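Room Set-Up Guide, Section 8: Chairs and the Standing Desk
By Sidra Soomro
June

This section covers getting a chair to a desk and adjusting it so that your back forgives you. The Lozano rooms have plank floors, and the planks have been through a lot already. Please read to the end before moving anything with wheels.

8.1 Moving the chair

1. Clear the route. Pick up cables or lay them along the wall – casters will climb a cable exactly halfway and then stop to think about it.
2. Stand behind the chair and take the backrest by both sides.
3. Push slowly, with the boards if you can.
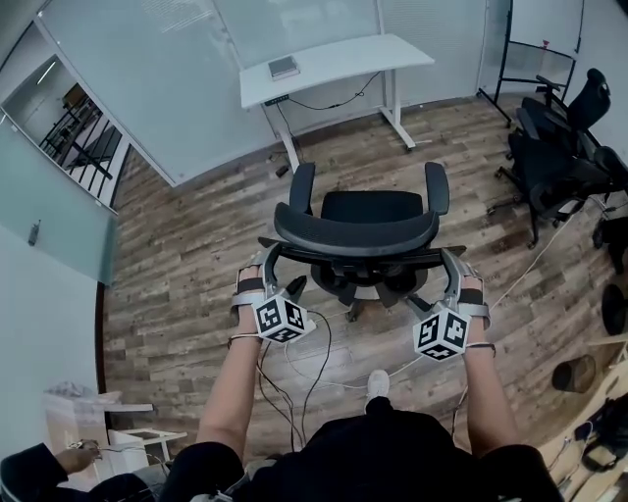 Page last changed: June

CAUTION: Do not steer by the armrests. They are there for arms.

4. Stop in front of the desk and check the floor under it. Power adapters like to live there, and a caster will find one before you do.
5. If a desk cable hangs in a loop, tie it up before you raise or lower the top. The control panel is on the front edge, at knee-bruising height for anyone in a hurry.

NOTE: The desk motor needs a rest of 30 seconds between long trips. Pressing the button harder has been tried.

8.2 Adjusting the mesh-back chair

1. Crouch and look at the chair from below before touching anything. It is undignified and saves time.
2. Find the round knob high on the back frame. Turn it gently, a little at a time.

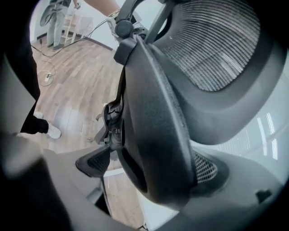

Traken Workplace Services, Furniture and Rooms Team

3. Keep fingers away from the metal bracket where the back frame meets the seat. It has plates and bolts and no sense of humor.
4. Sit down, lean back, and listen. A creak is normal. A click followed by silence should be reported.

CAUTION: The load limit is 300 pounds, one person at a time. Standing on the seat to reach the blinds is not an adjustment.

If a part comes off in your hand, bag it, label it with the room name and leave it at the Bramum desk.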